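Re: [floor-and-bench] What happens to the bench crew when the arms come in?

Hi all,

Zerrin asked a good question and I've been itching to answer it, because we're well into this at Clindley and I'm enjoying it far more than I thought I would. Her message first, trimmed a bit:

> We've been told two of our packing benches will be automated by October.
> Management is using the Tatent system, same as Clindley I think. What do
> the people on those benches end up doing all day? Are they standing beside
> a machine waiting for it to jam? Half my crew are excited and the other
> half have gone very quiet.
> - Zerrin Gezer, Zeltik

Short version, Zerrin: our packers are teaching it. They pick up a hand-held gripper with two black fingers on it and do the job the way they've always done it, over and over, and the recordings go off to train the arm. A good run for one person is 23 picks and then a breather. We needed 900 clean recordings before anyone would let the arm try the first tray, and we finished with 1,113 because people kept wanting another go!

The bench is about as plain as you can get, a pale wooden top with a dark curtain behind and a monitor up past the far side. From the gripper's end it's mostly woodgrain.

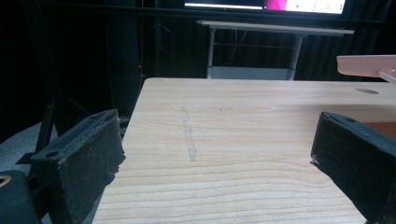

Nazmiye Coşkun
Bench lead, packing and returns, Clindley

What changed for us is who gets asked. Before this, if an engineer wanted to know how a tray should be packed they looked it up in the work instructions, which were written years ago by someone who has since moved to Tatlı. Now they come and stand at the bench and ask Hacer. Hacer Taşdemir has packed here longer than I have, and she tips every lid a little before she lets go of it. It isn't in any document. The first batch of recordings from the newer staff didn't have that tip in it and the arm kept dropping lids flat and trapping the liner. Her batch fixed it in an afternoon. She's now on the sign-off sheet for every new job, at a higher pay grade, and the colour in her face when the letter came was worth the whole project to me.

It's not all roses. Your wrist gets sore in a different spot from normal packing, and the work is fussier than it looks. You have to move at an even speed and you can't chat with your hands, if you know what I mean. A couple of our people tried it and asked to go back to returns, and that was fine. We also lost the evening top-up shifts on one line, and the casuals who relied on those hours felt it. Please raise that early with your management. We left it too late and I'm still sorry about it.

The finger pads need looking after too. They pick up lint and fibres like a wool jumper, and the edges fray.
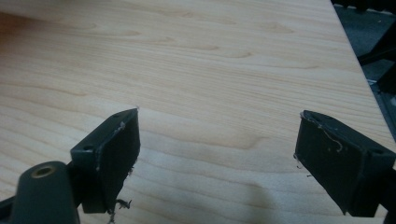
What I'd ask for before October

1. Time on the roster for recording, written down as its own task. Ours was squeezed in between orders at first and everyone hated it.

2. Your most experienced packer in the room when the jobs are chosen. Orhun Özkan from our engineering side will happily tell you he picked the wrong job to start with, and he did.

3. A say in when a recording gets thrown out. We binned plenty, and the packers were better judges of a bad one than the software.

4. Spare pads and a soft brush kept at the bench. Check the pads at the start of every shift.

5. Something in writing about pay for people who train the system. Gönül Çınar negotiated ours and says she's glad to share the wording if you email her off list.

As for the quiet half of your crew, let them hold the gripper for ten minutes with no recording going. Most of ours came around once it was in their hand, and the ones who didn't at least had better questions to ask.

Next up for us is mixed trays, with a target of 2,000 recordings, and I've already got a list of names wanting in. Has anyone else here done mixed trays? I'd love to hear how you split up the sessions.

Cheers,
Nazmiye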